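When the Neighbor's Fence Stands on Your Land

The town of Skimanthorpe is small, and most of its gardens were measured a long time ago, with methods that we would not accept today. For many years this did not matter. Then the old orchard behind Makitz Lane was sold in 19 building lots, and the new buyers ordered new surveys. In a few weeks, several families learned that the line they had always respected was not the line on paper.

Disputes of this kind are common in property law, and they are rarely about big pieces of land. In one case on the lane, the strip in question is 135 square feet. It holds a compost box and half of a lilac bush. The legal fees have already passed the value of the strip.

The main question is usually adverse possession. A person who uses land openly and without permission, for the number of years the law requires, may become its owner. The number of years is different from state to state, and so are the other conditions. Some states ask that the person also paid the property taxes. Permission changes everything. If the neighbor once said, "Please, use that corner," the use is not adverse, and the years generally do not count while the permission lasts.

A second idea is acquiescence. Two owners treat a fence or a hedge as the border for a long time, and the court may accept it as the border. Old photographs and letters are often used as evidence for this.

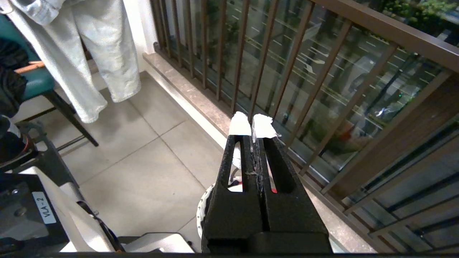

A survey is the first expense, and it should come before the first angry letter. On Makitz Lane the price was roughly 1,000 dollars per lot. Some owners shared one surveyor from the firm Fullent and paid less. After this, many disputes can be closed with a boundary line agreement, which both owners sign and record with the county. The recording fee is small, but a lender with a mortgage on the land may have to agree too, and this can take until October if you begin in summer.

The owners of the lilac bush have now chosen mediation. They meet in the back room of the Dai library at four in the afternoon, and the fence stays where it is until they finish.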